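Greywater Reuse in Shared Student Housing
Veronica Bogdan and Nafula Kashindye, Group 8
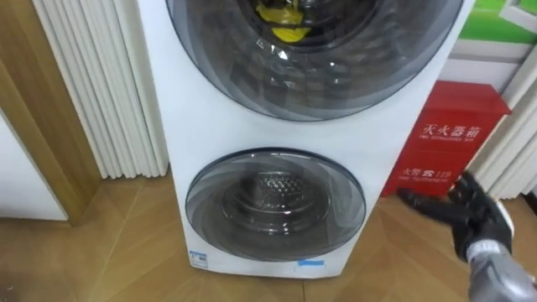
Laundry discharge was selected as the greywater source for this project as it is produced in large batches and carries less organic load than kitchen waste. Discharge was logged at Arside, a residence with one shared laundry, through January. Machine layout affects pipe runs. In a stacked unit with two round doors, one above the other, the upper drum sits well above floor level, and a gravity feed from that height was considered in the first design. It was dropped in favour of a small pump.

Method
Water passed through a lint screen, then a sand bed, into a holding tank of 2,000 litres. Turbidity was read at the inlet and outlet at 8 am. Samples were kept no longer than 24 hours – the odour limit set by our supervisor, Vasilică Onu.

Results
The tank received 925 litres in the first week. The lint screen clogged twice and was replaced with a coarser mesh. Outlet turbidity fell after the sand was rinsed – see Table 2. Sodium levels were not measured and should be tested before any garden use.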